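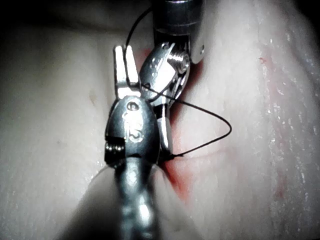

Section 4
Your First Row of Stitches with the Grelura Practice Module

By now you should have the Grelura module seated on its base, the two instrument arms homed, and the console showing a steady picture from the overhead camera. If any of that is still giving you trouble, please go back to Section 3 and take your time with it. Everything in this section goes so much more pleasantly when the arms have been homed properly (and yes, we've all tried to skip it).

The goal for this first session is a short row of interrupted stitches along a straight incision. You don't have to close the whole thing. Most people who come through our training room in Taltport stop partway along, have a stretch and a coffee, and come back to finish with fresher hands.

Before you start

Cut a piece of thread nearly 22 centimeters long. Longer is tempting, but a long tail wanders all over the pad and you will spend half your session chasing it. Moisten the pad lightly with the spray bottle and wipe away any puddles.

Note: Small wet spots will shine back at you under the module light. If the glare bothers you, turn the light down one notch at the console and leave the camera exposure alone.

Setting up the stitch

1. Press both foot pedals once to wake the arms, and wait for the tone.

2. Bring the needle driver down slowly until you can see its tips clearly, then close it on the curved needle, a little behind the middle of the curve.

3. Enter the pad on the far side of the incision and follow the curve of the needle through. Let your wrist do the turning; the module is quite good at copying it.

4. Pull the thread through until a short tail is left on the far side. Go gently here, especially on your first few tries. 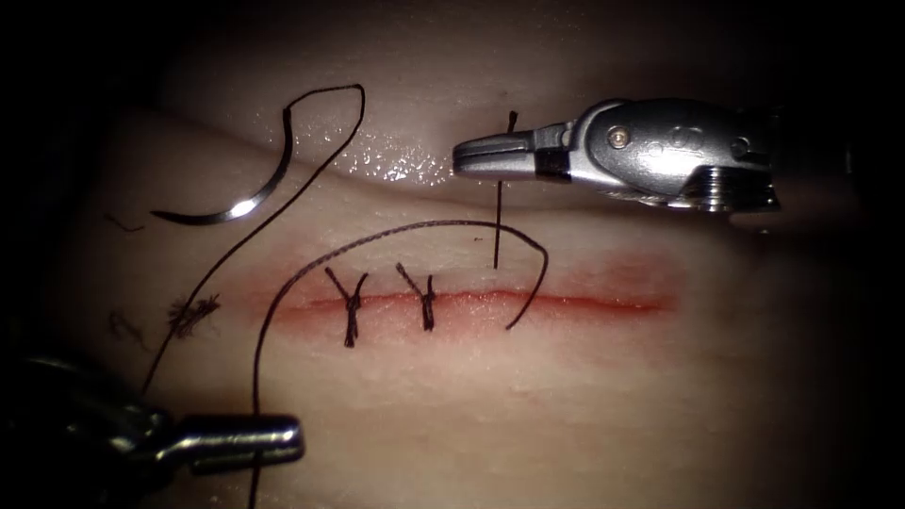 5. Park the needle on the pad, well clear of the incision, so that it's out of your way while you tie. With the free instrument, lift the thread and watch how it behaves for a moment before you begin wrapping. A loop that stands up nicely on its own is much easier to catch than one lying flat.

6. Wrap, reach for the tail, and draw the two ends apart until the knot settles on the wound line. Repeat in the opposite direction, then trim.

Caution: Don't pull upward on a half-finished knot. The pad will tear, and torn pads are not covered under the Gerker replacement plan.

Spacing your stitches

The pad doesn't have printed guide marks, and we get asked about that a lot! We tried a marked version for a while, and our beta users at the Quintanilla teaching lab told us that their eyes went to the marks and stayed there. So you'll be judging the gaps yourself. Expect them to be uneven at first. If two stitches land too close together, leave them be and carry on to the next one.
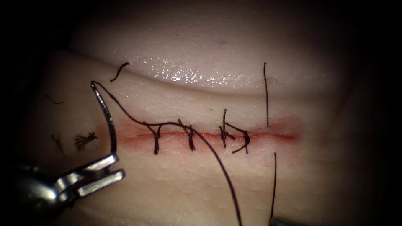

Evdokia Stefanou

I wrote the first version of these steps after watching a good many beginners, and the thing I would add for anyone working alone is to clear up as you go. Little trimmings of thread gather on the pad more quickly than you'd think, and on the console they can look very much like the tail you're hunting for. Pick them up with the jaws between stitches. It's good practice in its own right, and it's oddly restful.

My colleague Saulius Lukoševičius prefers to lift them off with a strip of tape at the end of the session, which works too, as long as the arms are parked first.

If a throw slips off the jaws

7. Stop both hands and let the thread rest on the pad.

8. Open one pair of jaws slightly and hold it close to the incision.

9. Make a fresh loop around the other pair, keeping it just behind the tips.

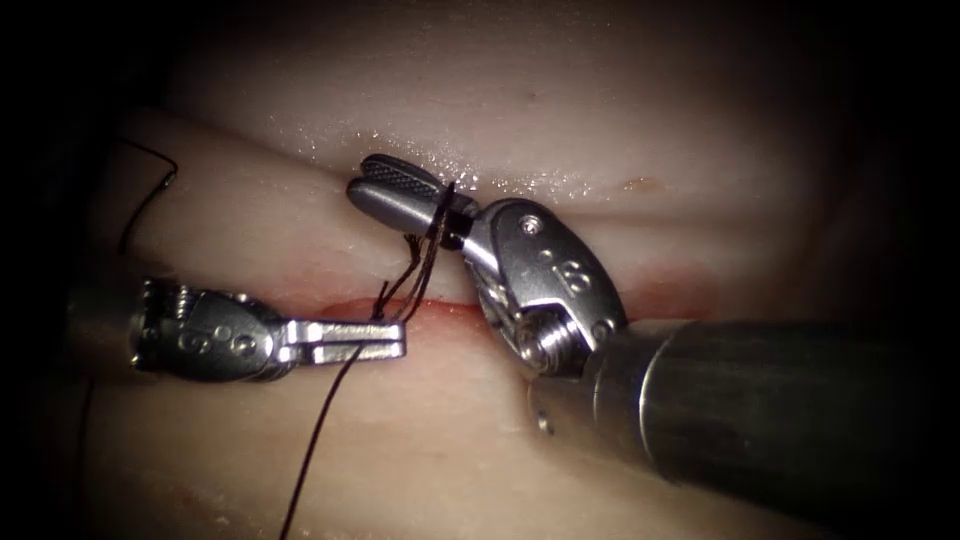 10. Slide the loop forward in one smooth movement while you hold the tail. If it catches, ease the tension off and try again from step 8.

Note: Should the arms pause by themselves and the console show message 115, you have reached the edge of the working area. Release both pedals, bring your hands back toward the center, and press the pedals again.

When you've had enough for the day, return the needle to its holder, park both arms, and lift the pad out by its corners. Rinse it in cool water and lay it flat on a towel until it is dry. Cleaning of the instrument tips is covered in Section 5.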